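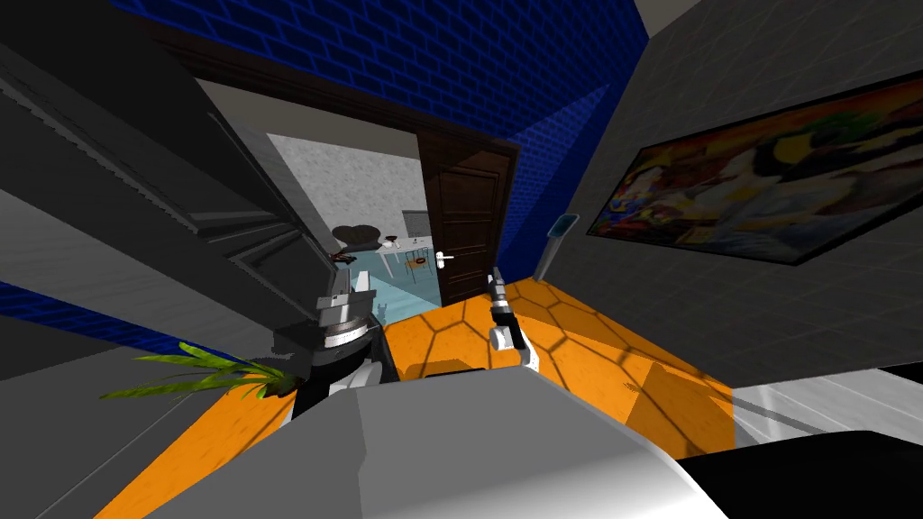 Door tasks take more practice than anything else in a teleoperation set, and most of the wasted takes come from how the operator parks the base before touching the controls. Line up on the opening first, then raise the arms. With both grippers up ahead of the body panel, as they are at this doorway, check that the sofa and the white table in the far room are visible between obstacles and that you know which side the lever handle is on. The handle sits on the right-hand door, so the right arm gets the job and the left arm stays still. The plant at lower left is close to the left arm — back off before swinging that elbow out.

Driving the arms

Set the hand controller scale to 2 for travel and drop it for contact. Switch scale only when the gripper is stationary, or the arm will jump. In Duline the clutch is on the left pedal. Hold it, recenter your hands, release it slowly.

Approach a lever from above and slightly outboard. Close the fingers until the force readout moves, then stop. Squeezing harder does not help the turn and it teaches the policy to squeeze.

Push with the base, not the shoulder. Keep the elbow bent and let the wheels do the work.

Recording

Leave 15 frames of stillness at the start and end of each take. The Ballari trimmer looks for them and will cut into the motion if they are missing.

Discard any take with a pause longer than a breath in the middle. A hesitation gets learned along with everything else. Nathalie Landry went through our February batch and threw out 545 takes of 3,000, nearly all for hesitation at the handle.

Vary the start pose between takes. A few inches left or right is enough, plus a small turn of the base.

Change the lighting preset as well. Hard shadows on a patterned floor give the depth estimate trouble, and you want that in the set before the real hallway supplies it.

Save under the task name, then the door side, then your initials. The Schnyder export script rejects spaces.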